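4.2. El cambio de la bolsa como tarea doméstica

De las tareas recogidas en los hogares del barrio de Doltenano, el cambio de la bolsa de basura fue la que los participantes mencionaron con menos detalle en la entrevista inicial. En el diario de tareas, en cambio, aparece con regularidad: 431 anotaciones en total, repartidas de manera desigual entre cocinas, baños y mesas de trabajo. La diferencia entre lo que se cuenta y lo que se anota ya fue señalada en el estudio piloto de Usero, donde los hogares resumían todo el proceso con la expresión «sacar la basura».

Para el análisis dividimos la tarea en cuatro momentos: cierre, extracción, traslado y reposición. El cierre comprende desde que se juntan los bordes de la bolsa hasta que queda anudada o retorcida. La extracción empieza cuando se ejerce tracción hacia arriba y acaba cuando el fondo de la bolsa supera el borde del cubo. Los otros dos momentos dependen mucho de la vivienda (distancia al contenedor, escaleras, lugar donde se guarda el rollo) y se tratan en la sección 4.4.

La extracción resultó más variable de lo previsto. En los cubos estrechos y de paredes inclinadas, la bolsa llena se ajusta al interior y ofrece resistencia al subir. Los participantes respondieron de varias formas: tirar del nudo con una mano mientras la otra sujetaba el cubo, repartir la fuerza entre los dos lados de la bolsa (figura 3) o tumbar el cubo y vaciarlo hacia delante. La segunda forma fue la preferida por 26 de los hogares. Varios de ellos explicaron que así el plástico se rasga menos por la zona del cierre. 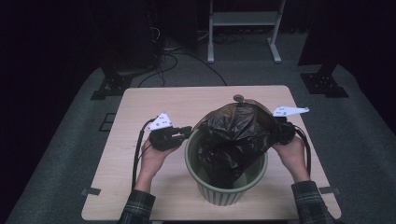 Figura 3. Agarre bilateral de una bolsa negra en una papelera verde con nervaduras verticales, colocada sobre una mesa.

La altura de trabajo también influye. Con el cubo en el suelo, la persona se inclina y la tracción se hace con los brazos casi extendidos. Con el cubo sobre una mesa, los codos permanecen flexionados y el recorrido vertical disponible es menor, de modo que las bolsas de mayor tamaño obligan a soltar y volver a agarrar más abajo. En el protocolo Fusari ambas situaciones se codifican por separado, y mantuvimos aquí esa distinción.

El material de la bolsa merece una nota aparte. El polietileno fino conserva los pliegues, y una vez fuera del cubo no mantiene la forma del recipiente. Sobre una superficie plana se extiende, se dobla por donde ya estaba arrugado y deja esquinas y zonas apelotonadas donde el plástico se acumula en varias capas. Esto complica localizar la boca, sobre todo en las bolsas negras, cuyo brillo confunde el borde con una arruga cualquiera.
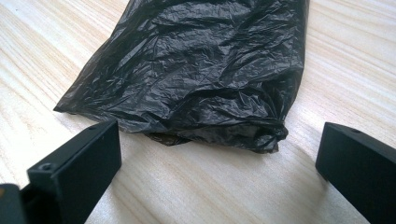
Chong objetó en la discusión de los resultados preliminares que el color tiene menos peso del que le atribuimos y que la dificultad está en el grosor: con una bolsa delgada, decía, se busca la boca con las yemas y la vista apenas interviene. La observación nos parece razonable. Nuestros datos no permiten separar los dos factores, ya que en los hogares estudiados las bolsas negras eran también las más finas.

Los tiempos anotados apoyan en parte esa lectura. Abrir una bolsa nueva y separar sus dos láminas llevó hasta 70 segundos en el caso más lento, mientras que la mediana del cierre y la extracción juntos fue de 30. Los participantes de más edad recurrían a humedecerse los dedos o a frotar el borde entre las palmas. Otros sacudían la bolsa para que entrara aire, gesto que clasificamos como apertura por sacudida y que suele repetirse dos o tres veces.

Durante la manipulación, el plástico cambia de aspecto según su tensión. Recogido en varias capas es opaco; donde queda colgando en una sola puede transparentar algo de la superficie que hay detrás.

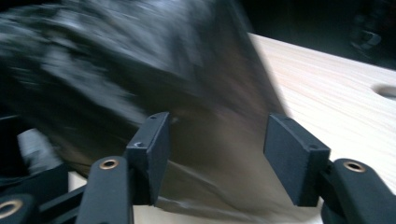
Fuente: archivo gráfico del proyecto Doltenano. Elaboración propia.

Este rasgo fue mencionado por los propios hogares como criterio de compra. Una bolsa que deja ver a través se considera floja, y se reserva para papeles o envases ligeros. En las cocinas se usaba doble cuando no había otra, colocando la segunda por dentro de la primera. Las anotaciones de octubre recogen varios casos de este tipo, casi todos coincidentes con el final de un rollo.

Queda por examinar la relación entre la capacidad nominal de la bolsa y la del cubo. En la mayoría de las viviendas no coincidían, y el sobrante se doblaba hacia fuera sobre el borde o se ataba a un lado. La tabla 5 recoge las combinaciones observadas.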